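The Long Bend at Skorside

If you have ever driven the old valley road out of Skorside, you know the bend even if you don't know its name. It begins just past the feed store, where the road drops toward the river, and it keeps on turning well after you think it ought to have finished. People who grew up there take it with one foot over the brake and don't think about it. People who didn't are the ones Teun Declercq used to meet at two in the morning, standing on the shoulder with a blanket around them and saying that the road had just kept going.

Declercq drove a tow truck on that stretch for most of his working life, and he is a wonderful person to have coffee with, provided you have the afternoon free. He keeps his old job books in a kitchen drawer under the dish towels. There are pickups in there, and a bread van, and a horse trailer (empty, thank goodness), and a wedding car with the ribbons still on it. "The bride was fine," he told me before I could ask. "She held the flashlight."

What struck me, turning those pages, was how ordinary most of the crashes were. We like a crash to have a villain – a drunk, a racer, a kid on a phone – and there were some of those. But a great many of the entries were for people going home from work a touch too fast on a wet night, who met the tight part of the curve when their hands had already settled into the easy part. Road engineers have a name for that kind of bend, one that tightens as you go around, and they have disliked it for as long as there have been cars.

The bend is 300 yards long from the feed store sign to the bridge. It was laid out for wagons, and the wagons presumably had no complaint.
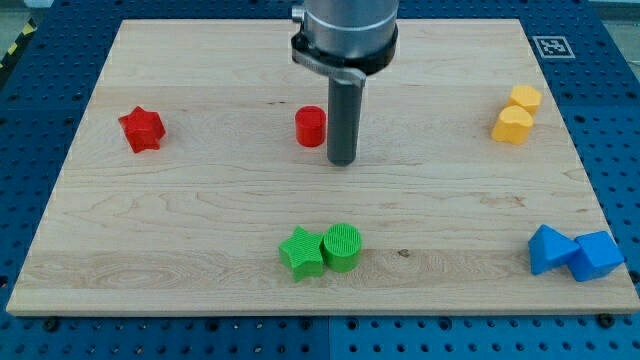

A robot arm over a pale wooden board.

The county had tried things over the years. There was a yellow sign, then a bigger yellow sign, then a flashing one that the neighbors hated because it lit up their bedrooms. A guardrail went in along the river side and had to be mended so often that the road crew kept spare sections behind the salt shed. On average the road carries 3,306 vehicles a day, a number I know by heart now because everyone at the public meetings quoted it, whichever side they were on.

Tarek Ghoneim came into the story one August, when he moved from Clistier to take over the county's small road safety office. He is a soft-spoken man who brings his own folding chair to site visits, and he spent his first evenings on the job sitting in it on the bank above the bend, simply watching brake lights. He wanted to know where people slowed down. Most of them, he found, did it in the same place, and it was the wrong one, a good way into the curve, when the tires already had plenty to do.

So his plan was a modest one. He asked for a rougher surface that would hold in the rain, a row of reflective posts set closer and closer together as the curve tightened, and a lower limit that began well before the feed store, where a driver still had a straight road to slow down on. He also wanted the big maple on the inside of the bend trimmed back so that you could see through to the bridge. I believe the maple caused more argument than all the rest put together. One family had hung a swing from it for three generations, and they said so at length, and they brought photographs.

In the end the swing stayed and four of the lower limbs came down. The resurfacing took 10 nights, with traffic sent the long way around by Radwan, and for that stretch of time the gas station there did the best business it had seen in years.

I went out with Ghoneim after the work was done, around suppertime, with a light rain falling. He set up his chair and offered me half of a cheese sandwich. The cars came down the hill and the brake lights went on early, one after another, up by the first post, and he nodded at each of them as if they were guests arriving. He won't claim much for it yet. He wants a couple of winters behind him before he says anything in front of a microphone, and he has his eye on a crossroads near Velico that worries him a good deal more.

Declercq has sold the truck, but he still drives out that way on Sunday mornings for his newspaper. He thinks the posts are ugly. He also told me, refilling my cup without asking, that his nephew has the towing business now and has been called to the bend 6 times since the new surface went down, and that four of those were flat tires.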